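The Munditier Kiln Box: nine months of drying filament in a very expensive lunch pail

I bought the Munditier in January, when my apartment was as dry as a cracker and I had no need for it at all. That is how I buy most things for the printer. The trouble came in summer, when every spool of nylon I own started popping and hissing at the nozzle like bacon, and the box finally came out from under the desk.

For anyone who hasn't met one, a filament dryer is a heated box with a lid. You put the spool in, pick a material, and wait. You could do the same job with a food dehydrator and a pair of tin snips, and for years I did. The Munditier costs several times what the dehydrator did and won't make jerky.

It holds 2 full-size spools side by side, or one of those fat three-kilo ones if you take the divider out. The divider is held in by a clip that I broke in the first week. Munditier sent me a new one at no charge, along with a file so I could print my own next time. I liked the file more than the clip. 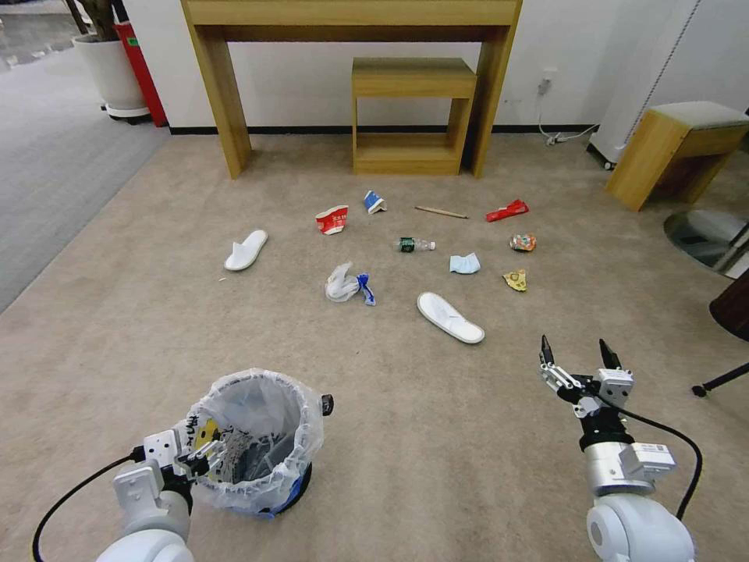 White slippers on the carpet.

Setup is quick. There's one dial and one button, and the screen shows temperature, humidity and hours left. What it doesn't show is which of the presets you're on once the cycle has started, so if you walk off and come back after lunch you are trusting your memory. Mine is not good. I once ran PLA at the nylon setting and got back a spool fused into something you could have used as a wheel chock.

Drying itself is very good. A badly soaked roll of Unis nylon took 36 hours, and the first print after that came out with clean walls and no strings. PETG is usually done overnight. The fan is quieter than the printer's, faint praise as that is, and the lid seals well enough that I leave spools in there between jobs with the heat off.

Printing straight from the box works too, with one complaint. The exit port is on the left. My printer feeds from the right, as do both of the other machines I've owned, so the tube has to make a long loop over the top like a drinking straw at a children's party. Encarnación Mateos, who runs the machines at the shop where I get my filament, turned hers around and faces the screen to the wall. She reads it with a hand mirror. I've tried this and it's better than the loop.

I also had a Semaan dryer on loan for two weeks to compare. It's cheaper and prettier, and it has an app. The app wanted my location, my contacts and an account before it would tell me how damp my plastic was. The box heats unevenly – the spool near the hinge came out crisp and the other one was still spitting. It went back on a Thursday and I haven't missed it.

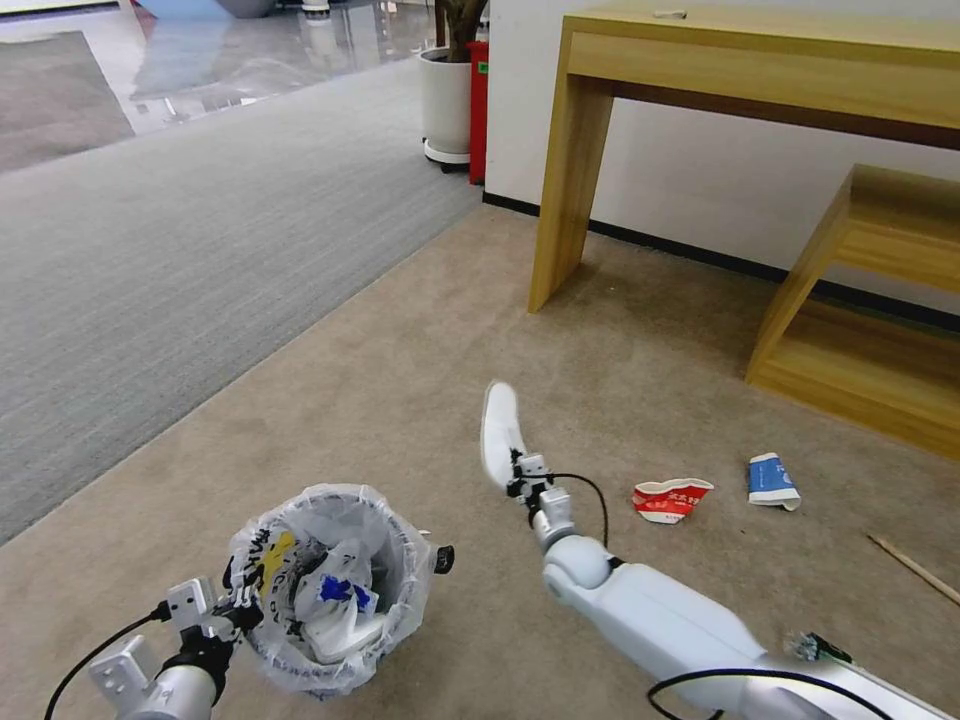

Wastebasket with a white liner.

If you only print PLA, skip all of this. Get a Skonden tub, the kind with the rubber gasket, throw in a bag of desiccant and spend the difference on filament. I did that with my PLA and it's been fine – the tub stacks, the lid snaps shut, and there's no firmware to update.

If you print nylon, TPU or anything with carbon in it, the Munditier earns its spot on the bench. Mine has passed 1000 hours by its own counter, a number it shows you every time you switch it on whether you asked or not. The heater still gets to temperature, the dial has gone a bit loose, and the nonslip feet have come off twice. I glued them back with the stuff I use for the print bed.

Good: dries evenly, seals tight, quiet enough for a bedroom if you're a heavy sleeper.

Bad: port on the wrong side, screen forgets to mention the preset, feet.

Score: 9 out of 10 for nylon, and I'd drop it to a 5 if you only ever print PLA.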